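Notard's Giststead laboratory teaches robot hands to cope with shiny things

Giststead, February – The small and very cheerful robotics team at Notard is delighted to share the results of a study into something most of us do without thinking: picking up a phone and putting it down again safely.

Glossy black glass is hard going for a robot that sees through a camera at its wrist, as a dark screen behaves like a mirror and the robot can mistake a reflection for a real object. The team's method, called Skorkarberg, teaches the arm to look from two angles before it closes its fingers (much as you or I might tilt our heads!), and to trust only what stays put. 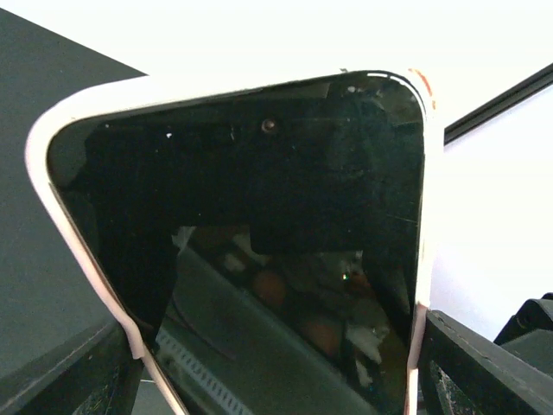
Over 200 trials with switched-off handsets, the new method made a clean pick-up and set-down in all but 12, where the team's earlier software had failed 123 times.

"We were so pleased that we ran the whole lot again on the Sunday, just to be sure," said Kristýna Sokol, who leads the study. "Old phones come to us scratched and smudged, and a helpful robot has to take them as they are."

Her colleague Igor Baláž will now try the method on glass jars and polished cutlery, with support from Tuominen.

Visits to the laboratory can be arranged through the Notard press office in Giststead.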